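Nevstead Community Help: Growing and Buying Organic
Question 1000 of the household and shared growing section
Status: answered

Can we describe our produce as organic on a shared stall if the plot is not certified?

Submitted by: Erach Lane Growers

Our group cultivates a shared plot and has used no synthetic fertiliser or weedkiller on it since it was handed over to us. We have been offered a place at the Thursday market beginning in May, next to a certified grower trading as Clurner. Two of our members wish to put the word "organic" on the stall sign. Others believe that this is not permitted without a certificate. We would be grateful for guidance on the following matters.

May the word be used if we can show how the plot has been managed? If it may not, what wording would be acceptable? Does it make any difference that part of our seed is bought from a certified supplier? The plot has 66 beds, and only those along the lane are intended for sale. The remainder is for members' own kitchens.

We have read the market's terms of trading, which refer to "honest description" but do not go further.

Answer 1 (accepted by the person asking)
Kedir Negussie, section adviser

The word "organic", when applied to food offered for sale, is a controlled description. As a general rule, a grower who wishes to use it should be registered with an approved control body and inspected by it. Good practice on the plot, however well recorded, does not take the place of registration. Certain direct sales may be treated differently depending on where you trade, and the trading standards service for your area is the proper source of a ruling.

Until you have that ruling in writing, the advice of this section is that the word should not appear on the stall sign, on price cards or on bags. This includes phrases such as "organically grown" and "organic methods", which a customer would reasonably take to mean the same thing.

You may state facts that you are able to support. "Grown without synthetic fertiliser or weedkiller" is a suitable form of words, provided that it is true of every item on the stall. A price card should carry the name of the crop, the place where it was grown and the price.

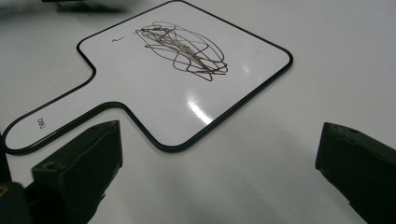
Hand-held dry-erase board with marker scribble.

With regard to seed, certified seed does not make the resulting crop certified. You may say that the seed was bought from a certified supplier if you keep the invoices, but the statement should be confined to the seed.

Records should be kept for the beds from which you sell. Please note the sowing date, anything applied to the soil and the source of any compost brought in. Bought compost is the item most often missing from the records we are shown.

Answer 2
Yilma Allotment Society

We were in the same position and used "no sprays" on our cards. The market office accepted this. Customers do ask what it means, so whoever is on the stall should know. Our pitch is number 74 if the group wishes to look at the wording.

Answer 3
Guest contributor

Would have thought anything that grows is organic. Ask Clurner, they must have been through it.

Note from the section: Answer 3 does not reflect the meaning of the word in food labelling. Readers are asked to rely on Answer 1.

Found helpful by 2 readers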